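# Jigsaw joints on a modular box: glue or leave dry?

**kestrel_ohm**

Three modules, jigsaw edges between the top panels, carrying handle at each end. Arcade buttons on the left module, toggles on the middle one.

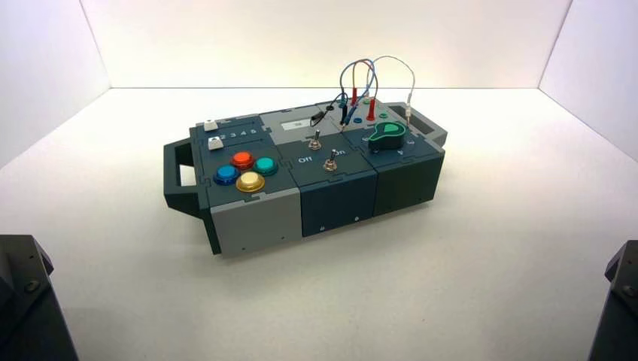
My question is about the joints. I want to be able to swap a module without rewiring everything, so they are dry at the moment. Total travel at the seam is 0.3 mm when I lift by one handle. Is that going to get worse?

**Rustholm**

Yes. The load goes through the seam every time you pick it up by the end. Glue it, or run a flat bar under all three modules.

**dpl_moraine**

Disagree on glue. I ran a similar box dry from May until last week, 240 lifts logged, and measured no change at the seam. Jigsaw edges resist pulling apart well enough. What they don't resist is bending — so lift with both handles.

**Rustholm**

240 lifts is a short test. Mine opened up at 1,716.

**kestrel_ohm**

What panel thickness, and what tab width?

**Rustholm**

3 mm panels, 13 mm tabs. The necks cracked first.

**dpl_moraine**

Then your necks were too narrow. That's a tab geometry problem and glue would only have hidden it. Xinyi Han posted a drawing in the Mirura subforum with a wider neck and a 1 mm radius in the corners. Use that.

**kestrel_ohm**

Found it. I'll recut the top panels to that drawing and add the bar, screwed, no glue. Do the toggles need anything? They're the threaded collar type.

**dpl_moraine**

Toothed washer under the panel. Tighten the nut from below so you don't mark the top.

**Rustholm**

Fine with the bar. Still wouldn't lift it one-handed.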